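Compte rendu de la réunion du groupe Manipulation, projet Stoltside
1er octobre 2023, en visioconférence
Présents : Géza Juhász (animation), Rogelio Marquez, l'équipe d'Estavdale, deux collègues de Cabrera
Excusée : l'équipe de Vutham, qui a envoyé ses remarques par écrit

Géza remercie tout le monde d'avoir accepté de se connecter un dimanche, ce qui n'était pas gagné, et souhaite un prompt rétablissement à nos amis de Vutham. Le compte rendu de juin est adopté sans modification, à une coquille près que Rogelio a eu la gentillesse de signaler avant la séance.

1. Résultats de la politique bimanuelle
Rogelio présente les courbes d'apprentissage. Avec 200 démonstrations, la politique saisit le linge mais lâche souvent l'un des deux coins au moment du pli ; avec 2 000, le pli est mené à son terme dans la plupart des essais, et l'équipe ne cache pas son plaisir. Une longue et agréable discussion s'ensuit sur ce qui relève du volume et ce qui relève de la diversité des logements. Cabrera penche pour la diversité et propose de refaire l'entraînement à volume égal, en retirant chaque fois un logement différent. Proposition retenue, Estavdale prête ses machines de calcul.

2. Synchronisation des deux mains
Le décalage entre les deux flux vidéo reste notre principal souci. Géza rappelle que 5 images de retard suffisent à brouiller la coordination, surtout quand les deux pinces tirent sur le même tissu. On convient de recaler les flux sur le premier mouvement commun, puis de vérifier à la main un échantillon de chaque session.

3. Protocole en chambre

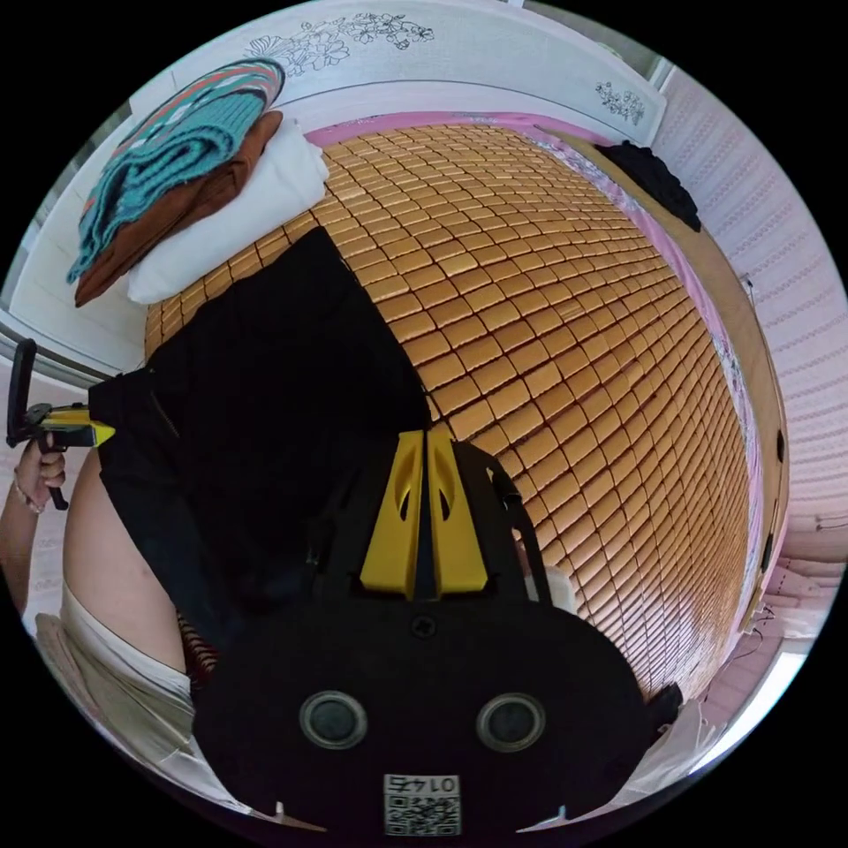

La collecte à domicile avance bien, et le groupe s'est attardé avec beaucoup d'intérêt sur les séquences tournées autour des lits. Cabrera fait remarquer que le vêtement ou le sac noir étalé sur la natte brun doré pose une vraie question d'annotation, ses contours et ses plis se lisant mal d'en haut, alors que la couverture turquoise à rayures, déjà pliée près de la tête de lit, offre des repères bien plus nets. Rogelio suggère de garder les deux cas et d'ajouter une étiquette « textile sombre » afin de mesurer l'écart séparément. Tout le monde est d'accord, après un petit débat sur le nom de l'étiquette.

4. Suites à donner
Rogelio relance l'entraînement par logement et partage les courbes.
Géza rédige la consigne de recalage et la transmet à Vutham.
Cabrera annote 6 sessions avec la nouvelle étiquette.

La date de la prochaine réunion sera fixée par courriel, de préférence en semaine.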